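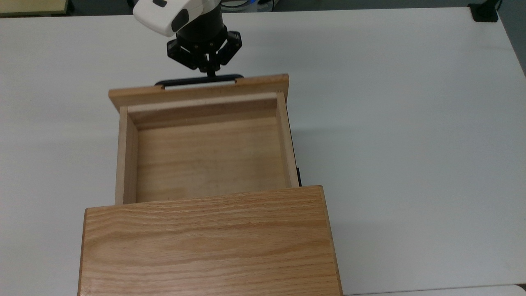
1/ Wood movement in small drawers: a thread

Most sticking drawers I get asked about are blamed on the runners. In small solid-wood cabinets there often are no runners. The drawer side rides on the case bottom, and the fit depends on which way each part swells.

2/ Start with direction. Wood changes very little along the grain. It changes a lot across it. Flatsawn oak moves close to twice as much as quartersawn for the same change in moisture content, so look at the end grain before you look at anything else.

3/ The number to work with is moisture content. Room humidity only matters through what it does to that. A heated room in December can take a board down several points from where it sat in August. The board takes days to weeks to get there, longer under film finish.

4/ Drawer sides run grain front to back. Their height is across the grain. So a drawer gets taller in summer and stays the same length. Side-to-side width is set by the front, whose grain runs left to right, so it hardly changes.

Check the top gap first.

5/ The case: if the sides run grain vertical, the opening height is fixed. The drawer side grows into an opening that does not. A deep drawer needs more clearance than a shallow one. People cut the same gap on a whole bank of drawers and then wonder why only the bottom one binds.

6/ Worked case. Side height 118 mm, flatsawn oak, coefficient 0.0037 per point of moisture content. A four-point swing gives 118 x 0.0037 x 4 = 1.75 mm. Call it 2 mm of gap if you are fitting in the dry season. Fitting in a humid month, you can go much tighter.

7/ Solid drawer bottoms: run the grain side to side, so the movement goes front to back. Glue or pin at the front edge only. Let the rear edge slide under the drawer back. A bottom glued in on all four edges will split, or it will push the corners apart.

8/ Finish slows the exchange and does not stop it. I kept offcuts in the shop with two coats of Stustum oil on one set and none on the other. By the end of the season both sets measured the same width to the limit of my calipers. The oiled ones got there later.

9/ Jacobus Kekana asked whether wax on the bottom edges counts as a fix. It lowers friction. It does nothing for clearance. If the drawer drags all year, wax it. If it drags only in summer, plane the top edge of the sides, and do it in summer — a few light passes, then test.

10/ Measuring: a pin meter reads the species it is set to. My Voster defaults to fir and reads wrong on oak until you change the setting. Take readings on a fresh face, away from end grain, and write down the date with them. Mine for this batch are from Oct 6, 2024.

11/ Correction to 6: the coefficient is for flatsawn. For quartersawn use 0.0018, which brings the same side down to 0.85 mm. Mixed boards fall in between. I fit to the larger figure.

12/ Next thread is on stops, and why I no longer glue them.

Filed under: Workshop Notes > Casework

Search this site Enter keyword Go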